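Let the Robot Learn From Somebody Who Feeds a Cat

By Dalia Tamošiūnaitė
3/7/25 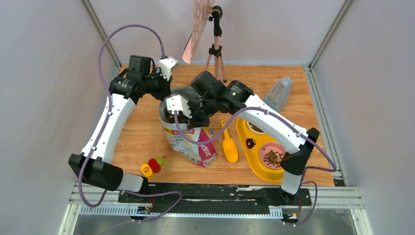
Both grippers on the mouth of the food bag, with the scoop and the feeder tray to the right.

I have fed cats for most of my life, and until January, when I started spending my afternoons at Penport steering a pair of robot arms, I would have told you there was nothing in it to teach. You open the bag, you scoop, you pour, you get out of the way of the cat! Then I tried to do it through two arms that weren't mine, and I found out how much my fingers had been keeping to themselves.

Take the bag (please, take it). A bag of kibble slumps and crinkles and folds over just when you want it open, and a person fixes that with a little tug from each side without thinking. My first tries were all hurry. I have now recorded 91 runs, and I'd keep maybe the later half, because that's when I quit driving the arms and began, well, feeding a pet with them.

So my opinion, for what it's worth, is that we should be choosier about who does the showing. The plan I hear most often is to get 400 demonstrations as fast as possible from whoever is free. I would sooner have fewer, from people who do the chore at home and have their own fussy way of doing it, and I'd give them 5 days of practice before saving a thing. Slow hands teach well. Let them pause, let them fumble the scoop and pick it up again, and keep those runs too.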